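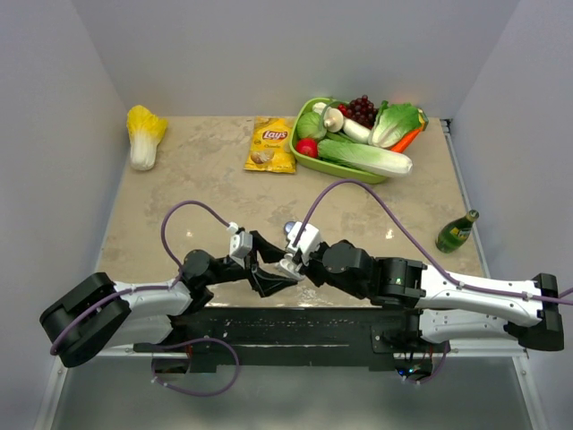

3.2 Where the shopping gets put down

Most work on how households handle food starts at the store or at the stove. We were drawn to the few minutes in between, when the bags come through the door and everything has to land somewhere. People make a surprising number of decisions in that short stretch, and they make them fast, usually while talking to someone else or looking for their keys. Our diaries are full of them, and reading through the entries was easily the most enjoyable part of the project!

The study ran in two towns, Stitden and Trorkia. Stitden is the older of the two, with narrow row houses and kitchens that were mostly added on at the back. Trorkia grew up along the bus line and has larger kitchens that open straight onto the living room. Households kept a written diary through the month of May, noting each item that came into the home, the first surface it touched, and where it was the next morning. After we removed duplicate lines and entries we couldn't read, 3,418 item records were left for analysis.

We call the first surface an item touches its landing spot, and the place it is found the next morning its resting spot. The terms are plain on purpose. An earlier version of the diary used "primary placement" and "secondary placement," and the pilot households wrote all over the margins asking us what we meant.

Landing spots turned out to be wonderfully stable. A household that set its bags on the table in the first week was still doing so in the last, even when the table was already covered with homework or mail. Several diaries record a person moving a pile of laundry off the table to make room for groceries when a clear counter stood a step away. In Stitden the landing spot was most often the table, and in Trorkia it was most often the counter nearest the door, but the stability held in both towns.

Resting spots were another matter. Figure 3 brings together three kinds of item that behaved very differently in the diaries: a leafy vegetable, a bag of potato chips, and a basket used to keep small things together. Cabbage and other large vegetables were the great wanderers of our records. They are bulky, they don't fit the drawer, and people seem unsure whether they need to be kept cold at all. One Trorkia household moved the same cabbage from the counter to the refrigerator to a chair on the balcony and back to the counter, and wrote down every step with great patience.

Snacks hardly traveled. Chips, crackers and cookies tended to be opened where they landed, and a large share never reached a cupboard. Diary keepers were cheerful about this. "Gone before it was put away" appears so often that we gave it its own code, and we suspect that studies based only on cupboard checks miss a good deal of what families eat between meals.

Baskets deserve more attention than they have had. In homes with an open basket on the table or counter, small items went into it at once and stayed there, and the diary entries for those items are short. In homes without one, the same items were spread over windowsills, the top of the refrigerator and, in one memorable case, the piano. We had not planned to study baskets. They came up in the open comments, and we went back and added a basket code (Zallider code B, in the scheme we borrowed for the rest of the diary) to every record.

The local market may play a part here as well. Shoppers at the Cuautle market in Stitden bring food home loose or in thin paper, and these items were sorted on the table by hand, often by two people at once. Shoppers in Trorkia used the supermarket more and unpacked straight from the bag into the refrigerator. We can't fully separate the effect of the market from the effect of the kitchen layout, and the two towns differ in other ways that the diary did not ask about, such as how many people are home when the bags arrive.

A word on missing entries. Diaries thinned out on days when there were guests, and those are probably the days when the most food came in. We kept these days in the data and marked them, and the tables in Section 4 are given with and without them. The pattern for landing spots barely changes. The pattern for resting spots does, mostly for bread and fruit, and we return to this in Section 4.2 together with the results for households that shop more than once a day.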